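Cell Check Before Hand-Guided and Remote-Control Teaching
Two-arm cell, Flavedov bench – checklist with comments, May

Filled in by: Zdislava Hájek
Second reader: Matěj Vávra
Teaching operator for the session: Panya Wiriya
Task to be taught: sorting cables and small network parts on the tabletop, both arms

Mark each line OK, FIX or N/A. A FIX in sections 1 or 2 stops the session. A FIX in sections 3 to 5 can be carried over if the second reader initials it.

1. Stops and power

1.1 Emergency stop at the operator's seat cuts both arms. OK
1.2 Emergency stop at the cell cuts both arms. OK
Comment: Tested one after the other, with a full reset between. The reset at the cell is stiff and needs a firm quarter turn. Vasco Sampaio has the replacement on order.

1.3 Arms hold position when the operator lets go of the controls. OK
1.4 Arms hold position when the link to the controls is pulled. FIX, then OK
Comment: On the first try the left arm sagged at the elbow before it held. Timeout was set to 1000 ms. Vasco changed it to 400 ms and we repeated the pull 3 times on each arm with no sag that we could see. Leave it at 400. If anyone needs a longer timeout for a slow network, ask first.

1.5 Speed limit is on for hand-guided mode. OK
Comment: The limit does not carry over when you switch from remote control to hand guiding. It has to be set again in the Umisik panel each time. This was in the last report as well.

2. Arms and mounting

2.1 Base plates tight on the front rail. OK
2.2 Grippers open and close fully, with no sticking. OK
2.3 Cable conduit on the left arm clear of the joints through the full reach. OK
Comment: The conduit hangs in a wide loop near the base. It cleared everything today, but move the arm slowly to its far left position before you trust it. Oldřich Tichý wants it tied in closer. I would leave some slack, as a tight conduit pulls on the wrist when you guide the arm by hand and the recorded path comes out wrong.

2.4 Cable on the right arm clear of the gripper. OK

2.5 Small boards and wiring near the bases out of reach of moving parts. FIX (carried over by agreement, Vasco and Matěj)
Comment: The boards have no cover. People put a hand on the front rail when they lean in to guide an arm, and that is where the wiring is. Until covers are made, hand guiding is done by one person at a time and with no sleeves hanging loose.

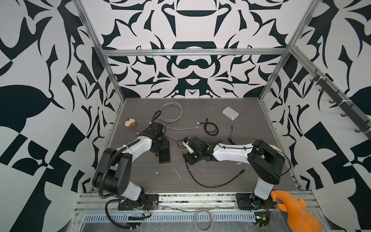

2.6 Grippers do not touch when both arms work at the center. OK, with a limit
Comment: The software keeps the grippers apart in recorded playback. It does not do this during live remote control – the operator has to watch the gap. Panya has agreed to move one arm at a time whenever both are near the middle of the table. New operators should do the same for their first sessions, whatever they have done on other cells.

3. Tabletop and objects

3.1 Surface clean. FIX
Comment: White flecks and smears on the dark surface. They show up in the recordings and should be wiped off before the next set. Use a damp cloth and keep it away from the connectors.

3.2 No cable on the table connected to anything live. OK
Comment: Task cables are to be dead at both ends. I followed each one by hand. The trouble is telling a task cable from an arm's own cable when both are black and both lie on the table. Sýkora sells colored sleeves that would solve this. I have asked for a pack for the arm cables only, so that the task objects stay as they are.

3.3 Objects within reach of at least one arm. OK
Comment: The white box near the back is close to the limit for the left arm. Teach that pick with the right.

3.4 Hooks on the right side firm. OK
Comment: The ties hold. Pull each hook downward, the way a hung cable would load it. Pulling straight out tells you very little.

3.5 Nothing loose on the front rail or the vent strip. FIX
Comment: Tape and the orange item to be moved before any teaching that brings an arm back over the rail. The vents also need to be kept open, and the plastic film should be trimmed back where it lies over the slots.

4. Operator and view

4.1 Operator can see both grippers at all times. OK
4.2 Camera views at the operator's seat labeled left and right. FIX, then OK
Comment: Labels were swapped after the last software update. Matěj put them right. Please check this by moving one arm a short way and watching the screen, and do not go by the label alone.

4.3 Person at the cell and operator can hear each other. OK
Comment: Agreed words are "moving," "hold" and "clear." Nobody reaches in until the operator has answered "clear" and taken both hands off the controls.

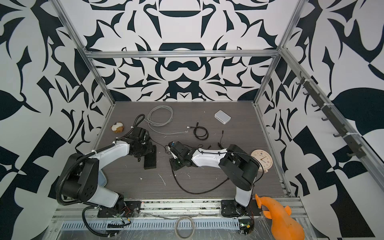
4.4 Objects put back only when both arms are parked. FIX
Comment: We broke this one ourselves. During the trial run a cable slid out of reach and Oldřich leaned in to move it while the left arm was still enabled. The arm was holding still and he was not touched, but enabled is enabled. The rule now is that the person at the cell presses the stop before reaching in, even for a second. It costs a reset and a few lost recordings. At Sultisstead they use a long plastic pusher for small moves and it seems to work well for them, so we will try one.

5. Recording and playback

5.1 Start and end poses saved for both arms. OK
5.2 First playback of each new recording run at low speed. OK
5.3 Bad takes marked during the session. FIX
Comment: Several takes with a dropped plug were saved as good. Panya will mark them by voice as they happen and the person at the cell will write down the take number.

5.4 Table layout changed between takes as planned. OK
Comment: Move the cables by hand with the arms stopped. Do not straighten them out each time. The point of the set is that the arms are shown cables lying in different ways.

Open items
1.2 replacement reset – Vasco
2.5 covers for boards – Vasco
3.1 wipe table – Panya
3.2 colored sleeves – Zdislava
3.5 clear rail, trim film – Oldřich
4.4 pusher, and new rule on the wall by the operator's seat – Matěj
5.3 take sheet – Panya

Result: cleared for remote control. Hand guiding allowed with the limits written under 2.5. Repeat sections 1 and 2 after any change to the arms or the software.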